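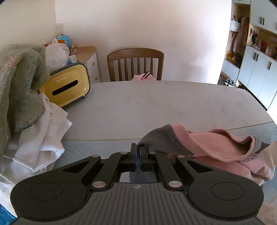
Equipment planning for a garment-handling study starts with the task list, and the task list comes from the clothes. Write down what will be handled before you look at a single price. A pink sweatshirt held at its gray collar band is one line on that list. The ribbed cuff of the same sweatshirt is another, as a folded cuff is thicker than the cloth next to it and needs a wider opening. In the Hudora plan, which we use through the rest of this unit, the list was written first and the hand-held grippers were chosen from it.

Gripper budget

Split the request into three lines: bodies, wear parts and spares. Students tend to price the body and stop. Hudora's figures, per unit, were:

Gripper body, $297
Mounting and cable kit, $179
Fingertip pads, $7 a pair 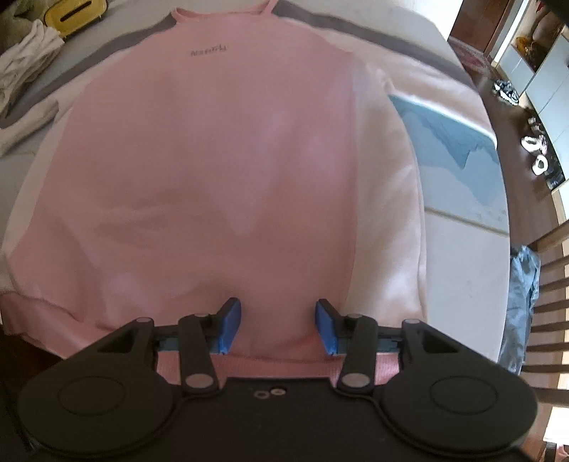 Pads are the cheapest line and the one most often left out. Hudora ordered 50 pairs at the start, for $350, and paid shipping once. Gilmartin, the supplier in our second case, sells pads only with a full service kit, so its lower body price does not carry through to the total. Compare quotes on the cost of a full term of work, with pads and shipping included.

Bodies should be ordered in twos. Many clothing tasks need one gripper in each hand, and a pair with no spare stops work as soon as one joint needs service. The Sestetard plan left out a spare and had to ask for more money in July.
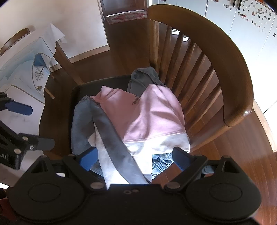

Dernbridge Course Notes, Unit 7, p. 50
Revised March 31, 2020

Site and furniture

Clothes get handled where people keep them, on chairs, beds and tables. Renting a lab bench for this work is usually money spent in the wrong place. Plan on:

a table you can walk around
a chair with arms or slats, for piles in a tight space
a bed or other wide soft surface
a mix of knits, denim and fleece in more than one size

Secondhand clothing is fine. Put it under supplies, as it does not go on the equipment register. Furniture already on site is entered at zero cost but must still be listed.

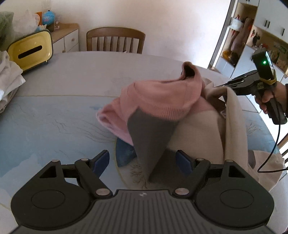
Allow time for setup and reset as well. Sorting a heap of clothes back to its starting state is paid labor, and Sestetard had no line for it. Enter it under operator hours, separate from handling hours, so the two can be checked against each other later.

For next class

Draft a one-page equipment request for two operators. Use the Hudora prices. Show the total with and without a spare body, and state which lines repeat each term. Bring a printed copy.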